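Storna Reports Higher Demand for Refrigerated Trailers on Regional Lanes

NIRNHAM, 20/10/2021 -- Requests for refrigerated trailers on regional lanes rose 13 percent in the third quarter compared with the previous quarter, according to the quarterly lane report released today by Storna, a freight matching service for small and midsize carriers. Dry van requests were nearly flat over the same period.

The largest gains were recorded on the lane between Nirnham and Trindeswood, where produce shippers competed with grocery distributors for a limited number of trailers. Contract rates on that lane held steady. Spot rates increased 17 percent, with most of the change taking place in the last weeks of the quarter.

Storna also reported that carriers waited longer at the dock. Loads delivered to Trindeswood were unloaded within the scheduled window 80 percent of the time, a lower share than in the second quarter. Receivers cited short staffing on the evening shift and late changes to appointment times.

Tseng Cold Freight, which operates 20 refrigerated trailers on the lane, has moved its Trindeswood departures to an earlier hour and will keep that schedule through November. The carrier does not plan to add equipment this year.

The report draws on load postings and completed deliveries entered by carriers and shippers that use the Storna service. It does not include private fleets or loads moved by rail. Figures for flatbed trailers will be published separately, together with a revised fuel surcharge table for all member carriers.

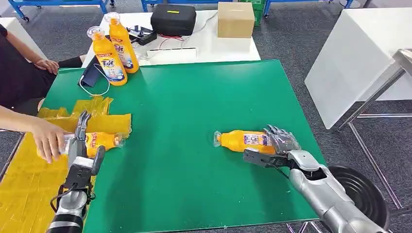

Thảo Đào writes that the on-time figure leaves out loads turned away at the gate and rebooked for the next day, and asks that Storna list those separately in its next report.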